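In Favor of the Flowered Mat
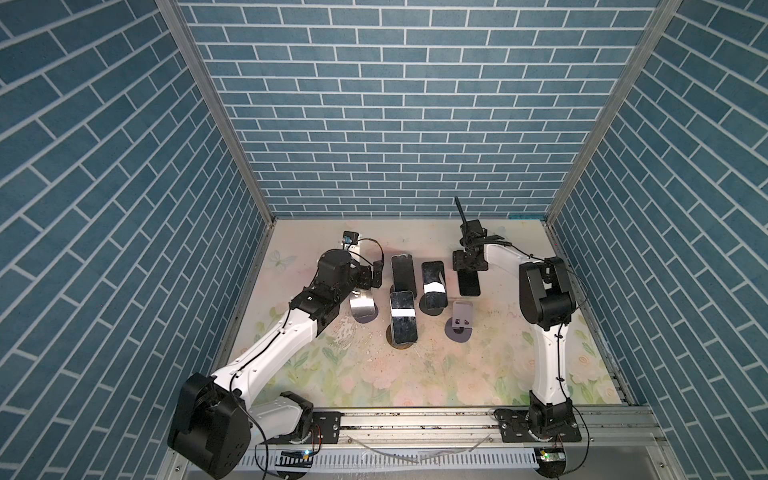

Pink and cream flowers underfoot, blue brick pattern on three sides. Look for the butterfly.

I have worked on top of printed flowers for most of my adult life, and I would like to say a word for them before the last store that sells them switches over to gray.

The table mat I mean is the kind with small pale blossoms and green leaves, sold by the roll or precut. My mother had one on the sewing table and a second one under the typewriter. When I moved into my apartment on Tirormont Street I bought my own at Venkataraman, the housewares store on the corner, which then kept 32 patterns on a rack by the register. I went back in December and there were four. One was gray, one was a darker gray, one was white marble, and the last was a flowered one on clearance.

The case against patterned surfaces is familiar by now. They are busy. They date a room. Small things get lost on them. My friend Sowmya Poduval, who has redone two kitchens and helped with several more, holds all of these views and will defend them through an entire lunch. She says a work surface should be one color so that you see the work. She has a point about beads and screws. I have dropped a cream button onto a cream flower and spent a long time patting the table for it.

But I don't spend most of my day with beads and screws. I cut coupons, wrap parcels, repot plants and fill out forms, and for all of that a plain surface is less practical than people claim. A plain surface shows everything. I put down a solid white mat from Flotach two summers ago and it looked tired in a week. Every scuff stood out. I found myself wiping it before breakfast and again after, and I am not a person who wipes things. The flowered one takes the same scuffs and specks and carries on. You can see them if you look, and the mat in the photo has its share of both, but the eye goes to the petals first.

Some people call that hiding dirt, and I suppose it is. I would call it a reasonable arrangement between a table and the person who uses it. You still have to clean the mat. You just get to pick the hour.

The brick is a harder sell, even to me. Printed brick on a wall doesn't fool anyone, and slate blue brick fools them less than red. For years I thought a fake material was worse than an honest coat of paint. I changed my mind when I priced the real thing. A mason quoted me 2000 dollars for one short wall behind my bench. The patterned covering from Botis came to 116, and I put it up myself on a Wednesday with a sponge and a ruler. It is crooked near the outlet.

What I like about it is the lines. Thin pale grout lines running across a wall give you something to measure against. I hang a shelf by them. I can tell when a lamp is leaning. A painted wall gives you no help at all with a leaning lamp. And blue sits well behind pale things, which most of my things are.

Sowmya's strongest objection is to using the two together. Flowers below and bricks behind, she says, is a garden and an alley having an argument. I've thought about this one more than I have admitted to her. My answer is that the two patterns do different jobs and mostly stay out of each other's way. The brick is regular and keeps to its rows. The flowers are pale and scattered. If both were bold I would give her the point. A bright red brick over big orange poppies would wear me out too.

Then there is the butterfly. It is printed in faint blue outline, and on a mat like this it's easy to miss. My own mat has one near the left edge and I had owned it for months before my neighbor, Kurniawati Rondonuwu, set down a plate of dumplings next to it and asked me if I had drawn it. I don't claim that a butterfly improves anybody's work. I do think a designer somewhere decided a table could have one thing on it that you find late, and I have never had that from marble print.

There are 373 apartments in my building — I know this from the mailboxes — and I've been inside maybe a dozen. Nearly all of them have the same gray counter the management put in. People cover it with what they like, a runner or a tray or a cloth from home. The gray is there because it bothers the fewest people, and then the tenants go out and buy flowers to put on top of it.

I bought the clearance mat, by the way. It's rolled up in the closet behind the ironing board, for when this one goes at the corners.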